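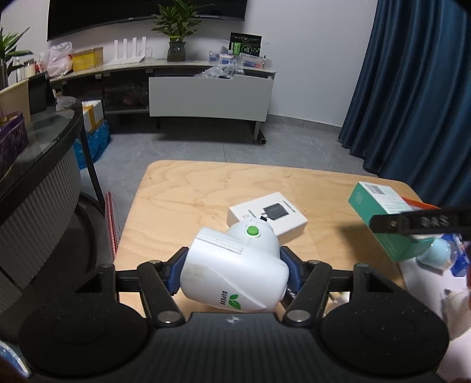
Unit 4: Sorting and Repacking Returned Small Goods
Course notes, Prova Barnodley
Prepared by Honeylyn Dalisay

4.1 Scope
These notes cover small electrical items that come back with, or separately from, their retail box. Clothing and glassware are in Unit 5.

4.2 Terms
Unit: the item itself, without packaging.
Primary box: the printed retail box.
Shipper: the plain cardboard box that holds several primary boxes.
Orphan: a unit or a primary box with no match on the table.

4.3 Matching
Set the unit and the candidate box side by side before opening anything. Compare the printed picture with the unit: body shape, position of buttons, color. Then compare the brand name on the unit with the name on the box. A picture match alone is not sufficient. White goods of similar size are the most frequent source of error. In the April intake at Urton, 1,292 returns were processed and 17 went out in the wrong box, all of them white.

4.4 Surface condition
Grade A: no marks.
Grade B: smudges or dust that come off with a dry cloth.
Grade C: scratches, dents, worn print.
Wipe before grading. A smudged white housing is often recorded as C when it should be B. Do not use liquid cleaner near buttons or charging ports.

4.5 Repacking order
1. Unit into inner bag or tray.
2. Cable and leaflet.
3. Close the primary box, label panel outward.
4. Enter the grade on the Araya sheet.
5. Place in the shipper, heaviest boxes at the bottom.

Orphans stay on the table until the end of the batch, then go to shelf 422.

4.6 Reading for next session
Unit 5, sections 5.1 to 5.3. Bring a completed Araya sheet.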